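Ticket: Regional confidence index showing wrong balance for Westham
Product: Noltar survey dashboard
Priority: 3
Status: Resolved
Opened: December 5, 2023

Reported problem

The headline confidence figure for Westham on the dashboard does not match the one in the PDF summary. The dashboard shows a net balance 7 points lower than the PDF. Britham and Kan match in both places. The hiring intentions balance for Westham is also out, though by less. The press summary is waiting on this.

Steps to reproduce

Open the dashboard and choose Business Confidence, then By Region. Set the period to the latest wave. Pick Westham. Compare with the first table in the PDF summary.

First reply from support

Please confirm which browser you are using, and whether the figure changes if you clear the saved filters. Please also send the export file for the wave.

Update from customer

Same figure in two browsers and on a colleague's laptop. Cleared the saved filters, no change. Export attached. It has 1,717 rows, the same number the fieldwork agency gave us at close.

Support

Thank you. Row count agrees with our side, so nothing was lost on import. We ran the Westham balance by hand from your export, taking firms answering "more optimistic" minus firms answering "less optimistic", as a share of all firms answering. Our result agrees with the PDF, so the fault is in the dashboard.

Support

Checked the weighting table. Firms are weighted by size band, and the top band starts at 500 employees. The weights for Westham are present and add up correctly. Weighting ruled out.

Support

Checked the treatment of "don't know". Both outputs count it in the base. Ruled out.

Update from customer

One thing that may help. The August wave was fine when we published it, but if I go back to it now on the dashboard, Westham is wrong there too. Britham is still correct. I have a printout of the old page to compare.

Support

That is useful. It means something changed in the dashboard after August and is being applied to old waves as well. Passing to the data team.

Data team

Found it. The region lookup was edited when the postcode list was refreshed. Three postcode districts on the boundary between Westham and Kan now appear twice, once under each region. The dashboard joins on postcode district, so firms in those districts are counted in both. The PDF uses the region code supplied by the fieldwork agency and never touches the lookup.

Update from customer

Then why is Kan correct?

Data team

Kan has a fixed region filter left over from an earlier request, which reads the agency code directly. It was hiding the duplicates. We have noted that it should be removed once the lookup is clean, so that all regions are worked out in the same way.

Fix applied

1. Removed the duplicate districts from the lookup. Each now sits in one region only, following the agency's list.
2. Added a check that stops the lookup being saved if any district appears more than once.
3. Removed the fixed filter on Kan.
4. Rebuilt the regional tables for the latest wave and for August.

Support

The rebuild has finished. Please refresh the page and check Westham, Kan and Britham. If the old figure is still showing, sign out and back in – the regional page keeps its tables for the length of a session.

Update from customer

All three regions now match the PDF for both waves. Hiring intentions match too. The all-region total has not moved, as expected.

A smaller point while this is open. The sector panel next to the regional chart, was blank this morning and now shows again. Was that part of the same fault?

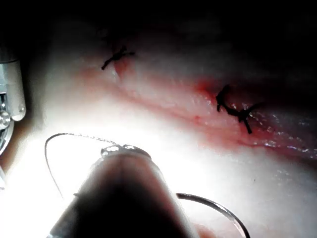 Closing an incision with black stitches

Support

No, that was separate. The panel pictures are held in a different store, and the link had expired. It was renewed during the rebuild. No survey figures are affected.

Update from customer

Fine. Can you confirm whether any scheduled emails went out with the wrong Westham balance? We have a list of subscribers who get the regional table on the morning of release.

Support

The scheduled email is built from the PDF tables, so the figures in it were correct. Anyone who followed the link through to the dashboard before the fix would have seen the wrong balance. We suggest a short note on the release page – draft wording has been added to your shared folder.

Update from customer

Note posted. Happy to close.

Resolution code: Data, lookup error
Follow-up: review of remaining fixed filters, tracked on a separate ticket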